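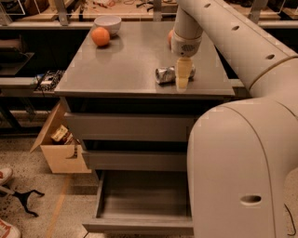 Is the Dasier mill open day worth the drive to Sirkcombe in January? If you knit, weave or just like loud old machines, go – but get there before lunch and wear real socks.

Home Visits Yarn Patterns About

Sunday, January 23, 2022
By Tihomir Milošević

Writing this up fast while the notes still make sense. Typed half of it in the car.

Parking first. The lot by the mill was full when we pulled in. Overflow field across the creek, frozen hard, fine for a small car. Entry is free but you sign in at the side door, by the loading dock. Front door is locked and has been painted shut from the look of it. I stood there a while like a fool.

Tours leave from the wool store. Ours was Iñaki Montes, who runs the carding room during the week. Talks quickly, good, you have to keep up. Wool store is cold and smells strongly of sheep. Bales to the ceiling, mostly from farms out past Ormsby, some of it gray and brown fleece they keep apart from the white. You can put your hand in the open bale. Greasy. Hands smelled of it all the way home and I didn't mind.

Scouring line was not running. Shut down for a new pump, back in a few weeks. So we got the walk-past version, a long row of empty tubs and Iñaki explaining the water. Shame, it's the part I most wanted. Might have been nice to put that on the website.

Carding though. Wow. Big drums covered in wire teeth, the wool goes in as lumps and comes out as this thin web, you can see right through it, and then it gets split and rubbed into soft ropes with no twist in them at all. Pull one and it just comes apart. The card is older than anyone working there and the drive belt slaps the whole time. They hand out ear plugs. Take them!

Spinning next, up the iron stairs. Mule frame, the carriage rolls out across the floor and back in again, out and back. Could have watched it for an hour. One end broke and the woman minding it had it joined again before I'd worked out which one. Iñaki says a new hire takes 3 months before they're trusted alone on it. They get through more than 4000 pounds of fleece in a good month, and December was a good month, everybody wanting hat yarn.

Dye room was the crowded bit. Small room, hot, only one way in. They had a pot of madder going, plus a deep blue they call Zeketti that they only sell from the shop here. Skeins hanging on poles to drip. Somebody's kid got blue on a white coat – mind your sleeves.

Lunch. Soup and bread in the old warping shed. Leek and potato, good soup. Line was slow, 40 minutes for us, and the bread ran out just behind us. Bring a sandwich. Coffee was weak but there was a lot of it.

Shop: mill seconds in bins by weight, that's where the bargains are. Check for knots, a couple of mine had plenty. I bought 2 skeins of the blue and a bag of carding waste for stuffing. Wanted the undyed gray in worsted weight, sold out before noon. They'll mail it if you leave your name on the sheet at the till. Card reader kept dropping out so bring cash.

Didn't get to: the finishing room (separate ticket, gone by the time I asked), the weaving demo, the walk up to the mill pond. Someone in the soup line said the pond path was ice top to bottom anyway.

Stairs are steep and there is no elevater, so the spinning floor is out if you can't climb. Everything else is on the ground level. Restrooms are in the yard behind the wool store, unheated. Dogs not allowed inside.

Next open day is in spring, no date on the poster yet. Will go back for the scouring, and for teh gray if it hasn't come in the mail by then.

Contact | Copyright 2022 Tihomir Milošević | Back to top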